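4.2 Choosing the view before choosing the motion

Most kitchen policies we know of feed every camera into one encoder and hope the network sorts out which one matters. We started there too, and it worked well enough that we nearly stopped. What changed our minds was a small experiment by Mwende Kirui, who masked one camera at a time during evaluation in the Zudmont simulator and found that the useful camera switches several times within a single episode. An overhead view helps the policy decide where to go. A close view helps once the gripper is near an object, when the wider context adds very little.

Our method, Flekport, makes this switch explicit. A light scoring head looks at features from all cameras and assigns each one a weight, refreshed every 8 control steps. The weighted features then go to the same action decoder used by the baseline, so any difference in behavior comes from the weighting alone. We add no labels. The scoring head is trained end to end with the rest of the policy on 1,518 simulated episodes, with 196 more held out for evaluation.

We were delighted by how quickly the weights became readable. Early in training they drift around without much pattern. Later they settle into long, steady stretches with sharp changes between them, and those changes tend to fall close to contact. Figure 2 gives a feel for how different the inputs can be, even in one kitchen. 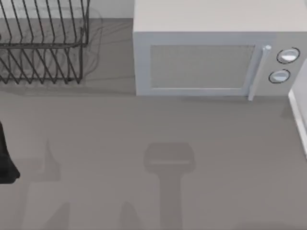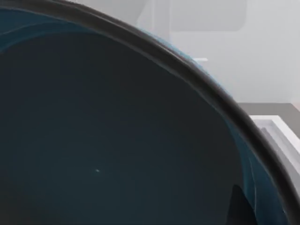

Figure 2. Rendered views from one simulated kitchen. First: the counter from overhead, with a dish rack and a microwave along the back. Second: a dark bowl from very close range.

A close view is a poor place to look for a route across the counter, and an overhead view says little about the shape of a rim. Averaging the two throws away what is good in each, and we suspect this explains much of the hesitation we see in the baseline just before a grasp. Hermenegildo Serrano suggested testing the idea directly by freezing the weights at their episode mean. The hesitation came back – a lovely result, and one we had not expected to be so clear.

Shadows deserve a mention as well. An arm can be outside a camera's view while its shadow still crosses the counter, and the scoring head seems to pick up on this. When we rendered the same episodes with shadows turned off, the weight on the overhead camera dropped during the approach phase. We don't yet know if this cue would carry over to real kitchens, where lighting varies far more than it does in Zudmont. Section 5.1 returns to the question with randomized lights.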